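Nair Bench Mat, large – from the Kevport workshop range

I've been selling this mat for long enough now that I feel I ought to write it a proper page, because the old one was three lines and a price and people kept ringing up to ask me the same things.

So, the Nair is a plain, flat silicone mat for any table you'd like to keep nice. It's 600 mm wide and 265 mm deep, which suits a kitchen table with someone else's laptop still on it. I use mine for soap and candle making, mostly, but we send them out to model makers, people who mend watches, and a lady in Grornari who does nothing on hers but pot up cactus seedlings (she sent me one, it's doing well!).

It's 2 mm thick. We did try a thicker one and I didn't like it – it wouldn't roll up small enough for the drawer and it always wanted to spring open again. This one rolls up, goes in its cotton sleeve and stays there until you want it.

Candle wax peels off once it's gone hard. Glue mostly does the same, though superglue can leave a dull patch. Ink is the one to watch. If you spill fountain pen ink and go off for lunch, you'll have a blue mark for good, and I've got two of those on mine. 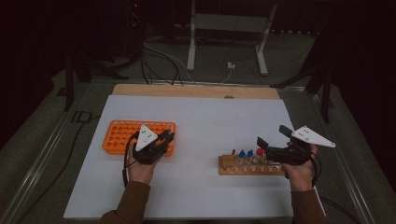
Washing it is easy enough. Warm water, washing-up liquid, a soft cloth, then hang it over the bath or a door. Please don't use a scouring pad, and don't cut on it either! It isn't a cutting mat and a craft knife will go straight through. If you need to cut, have a look at the Brillus board further down the shop, which is made for blades and sits happily on top.

Heat is fine within reason. A jug of melted wax, yes. A pan straight off the hob, no, use a trivet.

Colours at the moment are slate and cream. The green has gone and I don't think it's coming back, sorry to everyone who asked.

Orders in by noon on Wednesday go out that afternoon, otherwise they wait for the next post run. If yours turns up creased, leave it flat overnight under a couple of heavy books, and if it's still creased in the morning drop me a line and I'll swap it.

Usha Poduval, Kevport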